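4. Setting up the Undance floor system for a performance

This section covers the installation of the Undance portable dance floor and the Zellier cue controller in a hall, studio or place of worship. Read section 3 (Site survey) first. Two people are needed for steps 4.1 to 4.6.

4.1 Before you start

Check that the hall floor is level, swept and free of wax polish. The panels tolerate a dip of 3 mm over the length of one panel. Greater dips must be packed with the grey shims in the accessory bag.

The standard kit holds:

98 floor panels
16 ramp edges
4 corner pieces
1 Zellier cue controller with power supply
1 roll of joint tape
1 accessory bag (shims, locking key, spare catches)

Note: Kits supplied before the Beddoe catch was introduced use a round locking key. The two keys are not interchangeable. If the key turns without resistance, stop and check the label inside the lid of the panel trolley.

4.2 Laying the panels

1. Park the panel trolley at the upstage left corner of the area and apply both brakes.

2. Mark the centre line of the stage with chalk. In buildings with a fixed altar, platform or reading desk, take the centre line from the building and ignore the seating, which is often offset.

3. Lay the first panel with its arrow pointing upstage and its long edge on the centre line.

4. Work outwards from the centre line, one row at a time. Push each panel home until the tongue is fully covered. Do not strike the panels with a mallet.

5. Insert the locking key in each catch and turn it a quarter turn clockwise. The slot lies parallel to the joint when the catch is closed.

6. Fit the ramp edges on every side that performers or the audience will cross. Fit the corner pieces last.

CAUTION: Do not leave an open edge next to an aisle. The step is 38 mm high and is hard to see in low light.

4.3 Taping the joints

Tape is required for barefoot work and recommended for soft shoes. It is not needed for tap or character shoes.

1. Wipe each joint with a dry cloth.

2. Lay the tape from upstage to downstage in one length. Do not stretch it; stretched tape lifts at the ends under stage lighting.

3. Press down with a hand roller.

4. Leave the tape for 20 minutes before anyone dances on it.

4.4 Costume and fabric clearance

Loose fabric can catch in an open ramp joint. Where the choreography includes floor work, trailing cloth or costume changes on stage, carry out the following check with the costumes that will be worn.

1. Draw a hem slowly across each ramp joint, in both directions.

2. If the fabric snags, open the catch, reseat the ramp and test again.

3. If it still snags, cover the joint with two overlapping strips of tape.

Keep costume rails at least one metre from the edge of the floor. Wheels must not be rolled over the ramps.
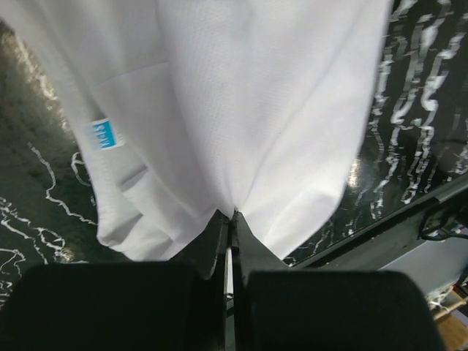
4.5 Connecting the cue controller

The Zellier controller stores lighting and sound cues for one performance. It holds up to 247 cues in a single list.

1. Place the controller on a firm table with a clear view of the stage. Do not place it on top of an amplifier.

2. Connect the lighting lead to the socket marked OUT A and the sound lead to the socket marked OUT B.

3. Connect the power supply and switch on. The display shows the software version, then READY.

4. If the display shows CHECK A or CHECK B, the lead on that socket is missing or reversed. Switch off before correcting it.

5. Load the cue list from the memory card. Long lists take up to a minute.

6. Step through the list with the sound muted. Confirm that the last cue returns the house lights to full.

Note: In some services the performance is followed directly by readings or sung prayer. Add a HOLD cue at the end of the dance so that the operator has to release the next state by hand - automatic follow-on is not suitable here, as the length of the pause varies.

4.6 Final check

Walk the whole floor in soft shoes, row by row, and listen for clicks. A click means an open catch. Record the result on the hand-over sheet, with the name of the person who holds the locking key.

The floor is rated for 16 dancers at once. Tiered seating must not be placed on it.

4.7 Spare parts

Catches, keys and tape are available from Flendungate. Quote part 152 for the standard catch. Technical questions about this section should be marked for the attention of Lợi Kim, Installation Support.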